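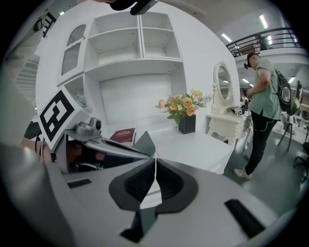

Home | About | Our Work | Reports | Contact

Progress report, March 2022
Court Monitoring Project, Gralarside

This report covers the second part of our grant period. It follows the structure which the foundation sent us, but I have joined the sections on staff and training, because there was not much new to say in them.

Work completed

Our observers attended 335 hearings at the Gralarside district court. Most of them were first appearances in tax and payroll fraud matters, and the rest were bail reviews and sentencing. For every hearing we recorded the charge, the starting time, whether the accused person had a lawyer, and whether the decision was explained in open court. The records are now in one database, and the duplicate entries from the autumn have been removed.

We also followed the Nelier case from the indictment. Nelier is a property company accused of paying part of its managers' salaries in apartments and school fees, without declaring them. The case is still at the stage of preliminary motions. The defense asked to separate the company from its former finance director, and the judge refused. We published two summaries in plain language, and the local paper reprinted the first one in full.

What we learned so far

Delays are the main problem. In many company cases the first hearing was moved at least once, usually when documents from the prosecutor arrived late. Small firms suffer from this more than large ones, as they pay their lawyer for each visit to the court. We can't say yet if the delays change the outcome, and we prefer not to guess before the full data is checked.

The second point is about access. Charging documents should be available at the registry on the same day, but our observers often waited up to 6 days for a copy. We wrote to the registry about this and received a polite answer - but no date for improvement.

Difficulties

The agreement with the court in Bulstead is not signed. The court administration changed its rules for visitors during the winter, and our application had to be sent again from the beginning. Without this agreement we can observe from the public seats, but we can't use laptops. The observers there write by hand and type their notes in the evening, which costs more hours than we planned.

Translation was also slower than expected. The handbook for observers is finished in English, and the Vietnamese version, prepared with the Lưu translation office, needs one more reading of the legal terms.

Budget

Spending is within the approved limits. We moved 500 dollars from travel to printing, as your grant officer allowed in writing. The unused part of the travel line will be needed when the Bulstead work starts properly.

Next steps

In April we will send the draft chapter on delays for your comments, and we will repeat our request to the registry. If the Nelier trial date is set, we would like to place an observer in the courtroom every day, and for this we may ask to shift some hours from the bail reviews. A table of hearings by type of charge is attached separately.

Filed under: Courts, White-Collar Crime, Grant Reports

We use cookies to improve your experience on this site. By continuing to browse, you accept our cookie policy.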